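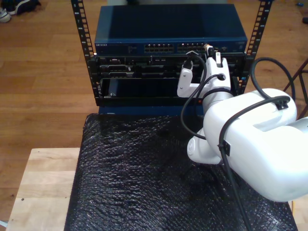
Guides > Small racks > Setting up on a bench > Part 2: the switch and first cable

Part 2: the switch and first cable

By now you should have the rails upright and the chassis in. I do all of this on a table before anything goes near a cupboard, and I'd urge you to do the same (my knees certainly prefer it!). Put something soft down first. Bubble wrap is fine, and it saves both the table and the paint on the base. Pull it flat where the rack will stand, though the folds out towards the edges can do as they please.

1. Stand the rack on the wrap and give each rail a gentle push. If it rocks, lift it and smooth the wrap again.

2. Fit the switch at the top, straight above the chassis, with the ports facing you. I use a Netgear one, but any make that fits the rails will do.

Note: do your cage nuts up finger-tight to begin with. Dinesh Wanigasekara, who proofread this guide for me, does his up fully from the start and then swears a lot - up to you.

3. Check that both sides of the switch sit at the same height. Count the holes up from the base if you can't trust your eye, then tighten everything.

CAUTION: never lift the rack by the switch. Get your hands under the base, and find a second person if the chassis is a heavy one.

4. Plug your first network cable into the right-hand end of the right-hand block of ports. Push until it clicks, and let the cable hang down in an easy curve. I like starting at that end, as the other ports stay clear while I'm working out what goes where.

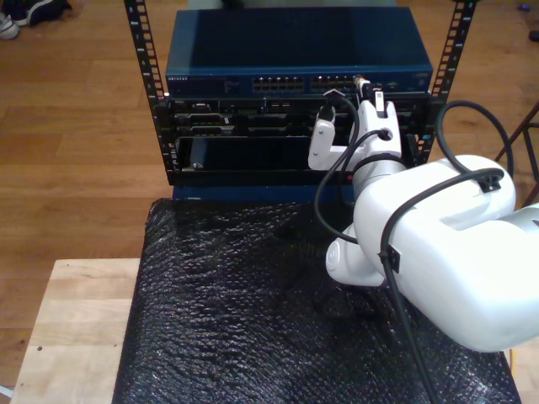
5. Look for a small red light low down on the right of the chassis. Yours may be a different colour or somewhere else altogether, so have the maker's booklet handy before you start worrying.

6. Label the cable at both ends. Yes, even if there's only one! I write the port number on a bit of tape and fold it over like a flag.

Note: leave the open bay alone for now. We'll get to modules in Part 3, and you'll want the power off for that.

Related guides
Part 1: rails, base and chassis
Part 3: modules and the open bay
Clorkham cable labels: a printable sheet
Choosing a shelf for a small rack, by Pierina Villa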